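Questions I get asked about renting out my spare room

I've been letting the back bedroom to lodgers and short-stay guests for long enough now that the same questions land in my inbox over and over, so I've put the answers on one page. I'm not a lawyer or an accountant, I'm a woman with a spare room and a kettle. If your question isn't covered, leave it at the bottom and I'll get to it when I can.

Do you need a lock on the bedroom door?

I'd say yes. I didn't have one at first and my very first guest wedged a chair under the handle every night, poor thing. I could hear it scraping. A simple lock that turns from the inside and opens with a key from the outside will do. Keep a spare key somewhere you'll remember, which for me means a mug at the back of the cupboard.

How much do you charge?

It depends on the season and on how much I like having my own bathroom to myself that month! My trick is to look at three or four rooms near me, stay in the middle, then knock a bit off for anyone staying longer than a fortnight. Longer stays mean less washing, and I hate washing. I take a deposit of 400 from lodgers and nothing from weekend people.

Do you use an agency or do it all yourself?

Both, at different times. I was with Kyriakidis for my first two winters and they were perfectly nice, but I ended up answering all the messages myself anyway. Now I use the Stendenari listings page and a card in the window of the bakery. The bakery card has brought me my best lodgers by miles.

What do guests ask for most?

Pillows, hooks and somewhere to plug things in, in that order. I put in a second pillow for everybody now without being asked. Hooks went up on the back of the door and beside the wardrobe, and I still find coats on the floor. As for plugs, the room had one socket behind the bed when I started (why do builders do this?) and people were charging their phones in the hallway.
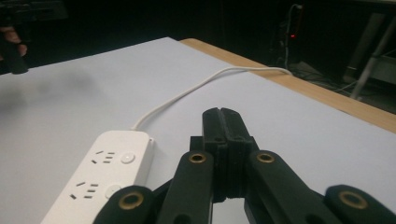
Mind you, wrote a reader called Skylark in the comments, a guest will plug a heater into anything you leave out, so say in your house notes what mustn't go on an extension lead. Fair point, and I've added a line to mine. Heaters and hairdryers go straight into the wall, and if the room feels cold they're to come and tell me and I'll turn the heating up.

What goes in your house notes?

Less than there used to be. My first version ran to five pages and had a section on teaspoons. Now it's two sides of paper: wifi password, which bin is which, how to work the shower, what time I lock the back door, and where to find the fuse box. The shower gets the most space. It turns the wrong way and I've given up trying to explain it kindly.

Do you provide breakfast?

For weekend guests, yes, and it's toast, jam, fruit and as much tea as they can drink. Lodgers get a shelf in the fridge and the freedom to cook whatever they like before nine at night. I did do eggs for a while. Then I had a family who each wanted theirs a different way, and that was the end of eggs.

Where did you get the bed?

It's the Skundavberg, the plain one with the slats, and it's held up beautifully. It took me 2 evenings and a lot of muttering to put together. The mattress is a Jimenico and I'd buy it again, though it was heavier than I'd bargained for and it lived on the landing until my neighbour got home from work. Buy two mattress protectors so that one can be in the wash.

How long do you leave between guests?

A full day if I can. The cleaning itself doesn't take that long, but I like to have the windows open and the duvet airing over the banister. When I've tried doing a same-day turnaround I've always forgotten something, usually the loo roll.

Have you ever had to ask someone to leave?

Once. He practised the trombone. I gave him 15 days and he was very decent about it, and he still sends a card at Christmas.

What's the notice period for lodgers?

Mine is a month each way, written down and signed by both of us before anybody carries a box upstairs. Please do write it down, even if it's a friend. Especially if it's a friend!

Is the room free in July?

Not this year, sorry. I've got the same couple who come every summer. Try me again for the autumn, and Tuesday evenings are the best time to ring.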